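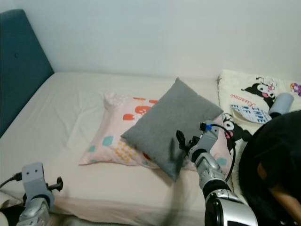

The guest bed, again

Every summer this newsletter gets letters on the same subject, and the subject is other people's spare beds. With July coming and half the building expecting somebody's grown-up children, we thought it only fair to put down what we know, most of it learnt on the second floor of Welinell House and some of it learnt by sleeping there.

A spare bed leads a strange life. For most of the year it is a shelf. Coats go on it, then the ironing, then the box the printer came in, which is being kept in case the printer has to go back. Then a message arrives saying "only if it's no trouble", and there are four hours to turn the shelf into somewhere a person might want to lie down.

Start with the sheet. Take everything off first, including the things you meant to work around. A fitted sheet goes on diagonally: one top corner, then the bottom corner opposite, then the other two, which will resist. Plain off-white is the kindest colour for the job, as it goes with whatever else you've got and doesn't argue with the headboard. It will also show every crease, and here the household divides. One party irons. The other party smooths the thing down with a forearm and says it will drop out overnight. Having belonged to both, I can report that guests have never mentioned it either way, though one did remark on the printer box.

Then pillows, where things tend to go wrong. A proper guest bed, according to the Jornholm catalogue that comes through the door whether we like it or not, has matching pairs in graduated sizes, like a family posing on a staircase. Few of us own these. What we own is what has drifted in: a pink pillow with blobs and dots on it that somebody chose at the age of six, a square grey cushion that used to live on a sofa, something with Kuromi on it. None of them was bought to be seen with the others. Put them on a plain sheet in front of a dark teal headboard and they look like guests at a wedding who have been given the same table.

My advice is to leave them be. I used to hide the cartoon things in the wardrobe when visitors came, and replace them with two beige pillows of such firmness that my aunt asked whether they were structural. The following year the beige pair had gone to the charity shop and she got the grey cushion and the pink pillow instead. She slept until nine and took Kuromi's side in a conversation about manners over breakfast. Kuromi, for readers without a ten-year-old, is the one in the black hood who is a bit naughty and does not apologise.

There is a question of arrangement. The square cushion can be stood on its corner like a diamond, which is the way they do it in hotels and takes no time at all. It may be leant on whatever pillow is underneath. Do not chop the top with the side of your hand. I know people do this, and I know it is meant to look plump, but it makes the cushion look as though it has received bad news. Blankets go to one side where a cold person can reach them in the dark. Folding is welcome and not compulsory.

Labels and tags deserve a paragraph, being the thing I always miss. Swing tags, care cards, the bit of cardboard with a word in blue capitals on it: they survive unpacking, they survive the making of the bed, and they are found by the guest at one in the morning with the side of the face. Run a hand over everything before you shut the door. Then run it inside the pillowcases. Last summer I found a Brakberg size sticker on the inside of one that had been through the wash all spring and had come up lovely.

A word on the duvet, about which feelings run high. The Brakberg shop on the high street will tell you that a summer duvet is essential, and would like 269 for it. A clean sheet and a blanket will do for July in this building, where the heating pipes run under the second floor and nobody has ever been cold except on purpose. If your guest is the sort who is always cold, give them two blankets and the room with the window that doesn't open.

The bedside is harder. A guest needs a lamp they can turn off without getting up, a place for a glass of water, and somewhere to charge a telephone. Most spare rooms manage one of the three. If the socket is behind the headboard, plug in the extension lead before you push the bed back. I pass this on from a person who has moved a double bed twice in one evening, in his socks, with the visitor offering to help.

Several of you asked about borrowing bedding from the ground-floor cupboard. It now holds 6 single sheets, two doubles of uncertain age and a valance that no one will claim. Sign the book when you take something, sign it again when it comes back, and please send it back washed. The pillows in there came from the old Chrysikopoulos guest house when it closed and are very good pillows, if you don't mind them smelling faintly of lavender and fried breakfast.

And the laundry room: the second dryer takes a fitted sheet and turns it into a bag with everything else inside it. It always has. Dry the fitted sheet by itself, or open the door halfway through and fetch your socks out. The machine holds a double set comfortably and a king-size set with ill feeling.

Letters on cushions, blankets and the correct number of pillows per adult can go in the box by the stairs, up to 500 words. The gentleman who sent eleven pages on hospital corners will find them returned in his pigeonhole, with thanks. Copy for the July issue is due before the visitors are.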